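Jun 6, 2020
Trevville robotics club, disassembly project, notebook entry 14

Good session today, probably my favourite so far! The Brarkley team wants the two arms to strip an old desktop PC between them for the Kosside open challenge, and we finally moved off the practice blocks and on to a proper tower. Side panel off, case flat on the corrugated table, both arms brought in over it.

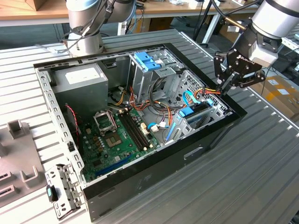
Tower on its side, CPU socket open and empty, right gripper at the drive bay corner.

First target is the blue drive clips. They stand out well against the bare steel (lovely for the colour filter) and there's a decent bit of clip to get hold of. The cable bundle is the real headache. It runs right through the middle of the case and over towards the drive bays, so any straight path down has to be planned around it. We argued over moving the cables by hand first and decided no, the rules say hands off after the start.

Ran the approach move 17 times in simulation with the Akpan planner, and seven of those touched the cables. Better than I'd feared! Log is saved as run 3253.

To do:
- slower final approach on the right arm
- measure clip width again, my first number looks wrong
- try the left arm as cable holder
- RAM latches after that, if the clips go well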